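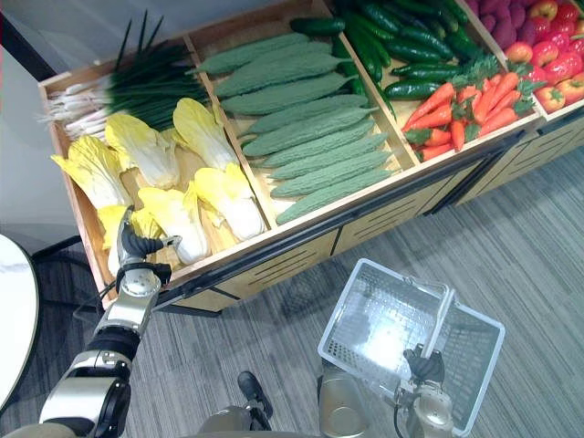
Splitting a grocery run into scorable stages

If you've ever tried to grade a two-arm shopping task with a plain pass or fail, you know how little it tells you. We did that for months on Trastow, our pick-and-bag benchmark, and I could never say why one policy beat another. So I started cutting each episode into stages and labeling them by hand. It's a bit tedious, but I love the charts it gives me!

What you need

A set of recorded episodes (I used 600), the head camera view, and any labeling tool that lets you mark time spans. I use Kidon, mostly out of habit.

1. Write down your stages first

Mine are reach, grasp, carry and release - four in all. The basket arm gets its own track, because it holds the handle the whole way through and I don't want its wobbles mixed up with the picking arm's mistakes.

2. Mark the carry stage

Start it at the first moment the item is clear of the pile, and stop it when the item crosses the basket rim. Watch out for the overhead angle. An item can look like it's touching the rim when it's still out in front of it, so check the depth before you place the mark. 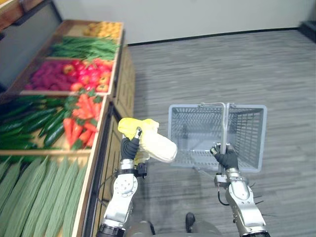
3. Throw out the broken ones

I dropped any episode with a camera dropout, which left me with 595.

4. Score each stage by itself

Only count a stage if the one before it passed. Our carry score came out at 73 percent, and it was the weakest of the lot (I'd been blaming grasp all along).

Comments

Do you label left and right arm in one pass? I keep losing my place.

Two passes for me, picking arm first. Slower but way fewer redos.

Tried this on our shelf task over a Sunday and release was our worst stage. Thanks!

Contact | Copyright Cimness Lab Notes | Back to top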